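件名：夜間の自動判定が189番で止まったまま、朝の確認待ちに積み上がる
製品：Laria（歩道走行シミュレーター）／自動判定モジュール
状態：対応中
優先度：中（うちの気持ちとしては高）

最初の投稿

お世話になってます、Grakwoodの走行評価チームです。2月1日（木）の朝から困っているので書きます。長くなりそうですがすみません！

うちは歩道を走る配送ロボットのソフトを評価していて、先月までは日中に人が画面を見ながらシナリオを一本ずつ流して、「通れた」「止まった」「はみ出した」を手で付けていました。それをLariaの夜間バッチに切り替えて、寝ている間に1,000本流して、朝は判定が割れた分だけ人が見る、というやり方になったところです。慣れるとすごく楽で、朝のコーヒーを飲みながら20本くらい見れば終わり、という日が続いていたんですが……。

今朝出社したら、進捗が189番のところで止まっていて、確認待ちの欄には同じシナリオが何度も何度も並んでいました。再試行のたびに新しい行が増えるみたいです。190番以降は結果なし。エラー表示は「路面境界を確定できません」だけです。

試したこと
・バッチの再起動 → また189番で止まる
・189番だけ単独で実行 → 走行そのものは最後まで終わる。判定だけ返ってこない
・188番と190番を単独で実行 → どちらも普通に終わる
・地図データ（Cleltia形式）の読み込み直し → 変化なし

走行は終わるのに判定が返らない、というのが気になっています。ログ一式は添付済みです。

返信（サポート担当より、要約して転記）

Emil Schnyderさんから電話をもらいました。聞いたことを忘れないうちにメモします。

・先週の更新で、判定側が路面の継ぎ目も見るようになった
・継ぎ目が濃くて不規則だと、縁石の候補として拾いすぎることがある
・候補が多すぎると判定が打ち切られ、再試行に回る
・再試行の上限は初期値が「なし」

最後のやつ、初期値で「なし」なんですか！と思わず声が出ました。とりあえず上限を10にしてもらって、超えたら「保留」にして次へ進む設定に変更。午後に回し直したら189番を保留にして190番へ進み、そのまま流れ始めました。応急処置としてはこれで十分です。

追記（同じ日の夕方）

保留になった分をHạnh Vũさんと二人で見ました。彼女は手付け時代からずっと判定をやっていた人で、正直、自動化の話が出たときは一番渋い顔をしていました。「私の仕事、朝の20本だけになるんですか」って。その時はうまく返事ができなかったんですけど、今日みたいな日に頼りになるのはやっぱり彼女で、路面の設定を開いてすぐ「手前の石の目地、濃いですね」と言うんです。私は縁石のほうばかり疑っていました。

で、二人で切り分けをしました。路面の模様を単色に差し替えた版と、元のままの版を、同じ出発点、同じ天候で実行。単色版は一発で判定が返ります。元のままだと候補があふれて止まる。目地の濃さだけ薄くした版も作ったら、こちらも返ってきました。Emilさんの見立てどおりだと思います。
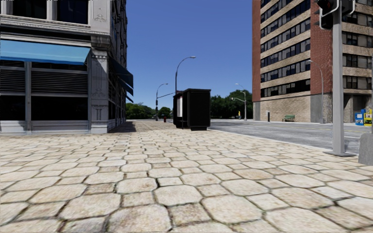 それで、お願いが二つあります。一つは再試行の上限を、新しく入れる人でも最初から何か数字が入っている状態にしてほしいこと。もう一つは、保留になったときに「なぜ保留か」を一行でいいので出してほしいことです。いまは「路面境界を確定できません」しか出ないので、地図が悪いのか路面の模様が悪いのか、開いてみるまで分かりません。候補の数が出るだけでも、朝の見当がずいぶん違います。

模様を単色にして逃げる手もありますが、うちとしては避けたいです。石敷きの歩道は実際に走らせたい場所なので、シミュレーターの中だけきれいな路面にしてしまうと、評価の意味が薄れてしまいます。バス停の横を抜けるところなんかも、石の模様込みで見たいんですよね。

追記（社内の運用について、サポートの方は読み飛ばしてもらって大丈夫です）

朝の当番表を変えました。いままでは「確認待ちを見る人」が一人だけで、残りは別の仕事に移っていたんですが、バッチが止まると一人ではどうにもならないので、原因を追う役をもう一人付けます。最初はHạnhさん。本人は「見るだけより、こっちのほうがいい」と言っていて、判定の基準書も書き直してくれるそうです。いままで頭の中にあった「これは止まって正解」「これは止まりすぎ」の線引きを文章にする作業で、けっこう時間がかかると思います。その分、朝の当番から週の半分は外れてもらいます。

それと、夜間に止まったときの通知をVakulenko（社内の連絡ツールです）に飛ばすかどうかで少し揉めました。便利だけど、夜中に鳴ったら結局誰かが起きて見てしまう。自動にして夜を空けたはずなのに、それじゃあ前より悪いよね、という話になって、通知は朝の始業に合わせてまとめて送ることにしました。私は夜中でも見たい派だったんですが、多数決で負けました（笑）。

サポートへの返答

修正版の連絡ありがとうございます。目地の扱いを切り替えられる項目が入るとのこと、助かります。こちらでは次の順で確認します。

1. 試験機に修正版を入れ、189番を単独で実行
2. 石敷きの歩道を使うシナリオだけまとめて実行
3. 問題なければ夜間バッチに戻す（上限10はそのまま残します）

2番の結果はHạnhさんが手でも判定を付けて、自動の結果と並べてお送りします。食い違いがあれば該当の走行ログも付けますので、チケットはまだ閉じないでおいてください。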